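I buy plastic parts for a living, and I'd like to complain about minimum orders (somebody has to!). Last September I needed 14 bushings in acetal, nothing fancy, and the first quote I got back was for 363 pieces. Same price per piece, the guy said, as if that helped. What would I do with the other 349?
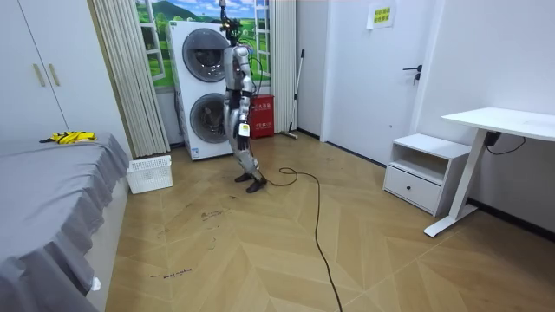 Silver shell panels with black joints at the waist and hips.

Small shops get this all the time. The big suppliers want you on a yearly contract, and the cheap ones want you to take the whole rod. I ended up calling Zastuten, where Marlies Rainer picked up the phone herself and asked me what the bushings were for. I nearly fell off my chair. She talked me out of acetal in the end and I paid a little more per part, gladly.
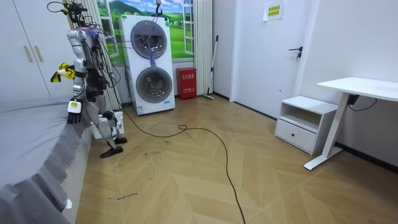

And yes, I know setup costs money. I've run a saw. But a setup fee is a number you can print on a quote, and I'll pay it if I can see it! Hiding it inside a minimum order just fills my shelves with stuff I'll throw out when we move.

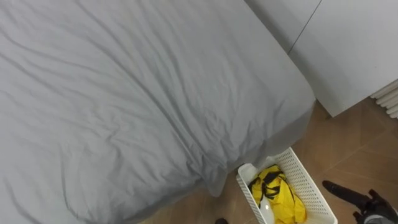

What I'd like to see on a quote

Setup on its own line. The price for six pieces next to the price for 72. A phone number with a person at the other end, and the material grade written out in full so I don't have to email twice to get it.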